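Thursday, late

Woke at 6 to the boiler making its cutlery noise again. Steven came out last week, charged me 55 for standing in front of it with his hands on his hips, and pronounced it "settled." It has settled into being louder. I lay there composing a stiff letter and then got up and made oatmeal, which I burned.

The coat is the real problem. It is December and I own one good coat, the green one from the Drombridge thrift shop, and on Tuesday's bus the lining gave way under the left arm, all at once, while I was reaching for the strap. For two days I have been putting my hand down the sleeve and ending up somewhere near the hem. At work this morning I got stuck in my own armpit in front of Akinyi Mugo and the entire front desk. She asked if I needed a minute. I said I was looking for my keys.

Took it to the alterations place at lunch. The man turned it inside out, breathed through his nose, and said the whole lining would have to come out, and that he couldn't touch it until after the holidays. He didn't name a price but he did ask if I was attached to it. I said yes, very, and carried it back up the hill over my arm like a sick dog, in a cardigan, in the wind.

So tonight I sewed. In-ho lent me a tin of thread last spring for a different disaster and has been too polite to ask for it back. No green in it. Plenty of black, and one spool of a peach color I can't imagine anyone has ever needed. I watched part of a video in which a woman with beautiful hands did a ladder stitch in 17 seconds, and then I did mine in an hour and a half, with a Dobos in front of me going flat and the radio on for company.

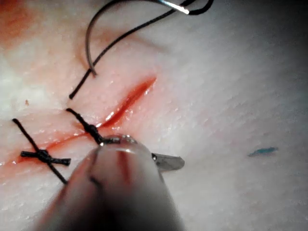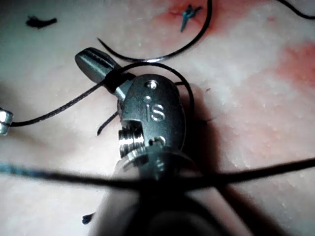
Mother would have had it done before the kettle boiled. She sewed the way other people sign their names, and she thought a visible stitch was a kind of confession. Mine are visible. I gave up on the ladder business early and just tied each one off separately, black thread, a knot in the middle and the two ends sticking out either side, same as the leftmost one across that cut in the first picture, only that one looks as if it was meant. I did over a dozen and the last few pucker. But the arm goes in and comes out at the wrist, and I walked up and down the hall several times to make sure.

Nyokabi called at ten to ask if I'm bringing the potatoes on Sunday. I am, apparently. Must buy potatoes. Must also give In-ho his tin back, minus most of the black.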